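Clearing the table

Clearing the table is the removal of used drink containers, crockery, food scraps and other leavings from a table after people have finished with it. The term covers domestic tables, canteens, meeting rooms and shared offices. In the last of these it usually means picking up cans and cups, and has attracted a body of advice out of proportion to the difficulty of the job.

Terminology

In everyday British use, "clearing" means taking things away and "wiping down" means cleaning the surface afterwards. Trade handbooks often treat the two as a single task called a "table reset". The word adds little. It appears in the Urkley handbook for office cleaners, where it is defined on one page as removal only and on another as removal, wiping and the straightening of chairs.

Containers

The drinks can is the commonest item left on meeting tables. A used can is light, stands on a narrow base and is easily knocked over, and one that has been opened may still hold a mouthful or two. Slim cans, of the sort used for energy drinks, have a smaller footprint than the ordinary kind and tip more readily when brushed by a sleeve. Whether a can is empty cannot be judged by looking at it from across a room. The usual test is to lift it.

Several guides recommend crushing cans on the spot to save space in the bag. The advice is doubtful. Crushing a can that still holds liquid is the quickest way to spread it over the table, and some sorting plants prefer cans uncrushed.

Paper cups are generally stacked, cans carried singly or in a tray. The practice of carrying four cans in one hand, with a fingertip in each opening, is widespread and is discouraged on grounds of both hygiene and cut fingers.

Surfaces

Dark, high-gloss tabletops are popular in meeting rooms and are sold as easy to keep clean. The claim is true only in a narrow sense. Spilt drink does not soak into an intact gloss finish, but rings, fingerprints and smears show on it far more than on a matt or pale top, and a damp cloth on its own tends to leave streaks. A second pass with a dry cloth is normally needed.

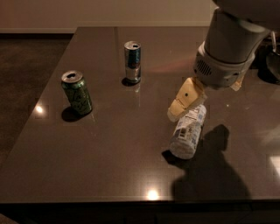

Reflections make the matter worse. Under ceiling lights a polished top can look spotless from one end and badly smeared from the other, and cleaners are commonly told to check it from a low angle before leaving. Proprietary gloss sprays are sold for the purpose. No convincing evidence has been offered that they do more than a little washing-up liquid in warm water, well wrung out, and some leave a film which then has to be removed.

Coasters are often proposed as a remedy. They protect the surface where they are used, but in shared rooms they tend to gather at one end of the table while the drinks stand at the other.

Order of work

Most written methods agree on the following order:

Remove anything that belongs to someone, such as papers or glasses cases, and set it aside.
Lift each container and tip out what is left into a sink.
Carry the containers to the recycling.
Wipe from the far edge towards the near one.
Dry.

The direction of wiping is a matter of dispute. Tiago Leitão, author of a short manual on office cleaning, holds that working towards the body keeps crumbs off the far floor. Bernardo Baptista has replied that it simply puts them on the near floor, and on the cleaner's shoes. Neither has tested the point.

The Gurnton figures

A claim often repeated in trade leaflets is that a properly cleared table "saves 12 minutes" per meeting. It goes back to a note written at Gurnton, a shared office building, which compared 44 meetings held over one August. The note does not say how the minutes were measured, and five of the meetings seem to have been counted twice. It also treats late arrival as a result of untidiness – a large assumption for any office. Later leaflets quote the figure without mentioning its source.

A rival scheme at Prarkwood asked people to take their own cans away as they left. It was reported as a success after six weeks. The report was written by those who had proposed the scheme, and no later account has been published.

Equipment

A tray, two cloths and a bag are sufficient for ordinary use. The Sang caddy, a plastic carrier with separate wells for cans and cups, is sold as a time-saver. Its wells are too wide to hold a slim can upright, and spilt dregs collect in the bottom, where they are awkward to reach with a cloth. Users who like it mostly praise the handle.

See also

Washing up
Can recycling
Coaster
Furniture polish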